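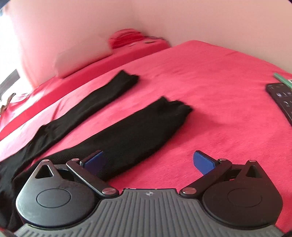 Figure 1. Bed with a red-pink bedspread.

Housekeeping Practice I
Unit 4: The bedspread
Handout to accompany the practical session. Revised 16/09/2023 by Ritva Savolainen.

4.1 Scope

This unit covers the top layer of a made bed: choosing a spread of the right size, laying it, squaring it and finishing the pillow end. Sheets and mattress protectors were covered in Unit 3 and are assumed to be in place. Blankets and duvets are treated only as far as they affect the spread.

4.2 Terms

Bedspread: a single cover that lies over all other bedding and hangs down at the sides and foot.
Coverlet: a shorter cover that ends above the bottom of the mattress or just below it.
Drop: the vertical distance from the top surface of the made bed to the lower edge of the spread.
Center line: the imaginary line from the middle of the headboard to the middle of the foot. The spread is laid to this line and checked against it.
Tuck-under: the extra length folded beneath the pillows and brought back over them.

Some suppliers use "coverlet" for both types. Read the dimensions on the order sheet and ignore the name.

4.3 Sizing

Measure the bed with all its bedding on. A mattress measured bare gives a drop that is too short once a duvet is added.

Width of spread = width of bed + 2 × drop
Length of spread = length of bed + drop at foot + tuck-under

The tuck-under allowance used in this course is 15 inches for one row of pillows. Add hem allowance only when the spread is to be sewn; a finished spread is measured edge to edge.

Worked case. A bed measures 60 inches across and 80 inches long, with a drop of 19 inches. Width is 60 + 38 = 98 inches. Length is 80 + 19 + 15 = 114 inches. Both figures are finished dimensions.

4.4 Laying the spread

Air the bed before covering it. Smooth the layer underneath from the center outward, since any ridge left there will show through a thin spread.

Place the folded spread at the foot of the bed with its lengthwise fold on the center line. Open it toward the head first, then to each side. Set the foot drop before touching the sides. Walk around the bed and compare the two side drops at the foot, then at the head. A difference at one end only means the spread is turned; lift it by the corners at that end and shift it across. A difference of the same size at both ends means it is off the center line and must be moved as a whole.

Do not correct by pulling on the hem. Woven spreads stretch along the edge and the hem will ripple after a few launderings.

4.5 Solid colors

A plain spread in a strong color shows creases, lint and uneven smoothing more readily than a print. Smooth it with the flat of the forearm in long strokes, all in one direction. This matters most on fabrics with a nap — velvet, chenille, brushed cotton — where opposing strokes leave lighter and darker bands.

Bright reds and pinks should be tested for colorfastness before the first wash. Press a damp white cloth against an inside hem for two minutes. If color transfers, wash the item alone in cold water and repeat the test once it is dry. The care label takes precedence over anything in this handout.

4.6 Pillow end

Fold the upper edge back by the tuck-under allowance plus the depth of the pillows. Set the pillows on the fold, bring the spread up and over, and push the edge down behind them. The crease in front of the pillows should run straight across the bed.

4.7 Reading and preparation

Koskela, course reader, section on textile care.
Turunen, measuring sheet (bring a blank copy to the practical).
Unit 5, corners and fitted covers, should be read before the next session.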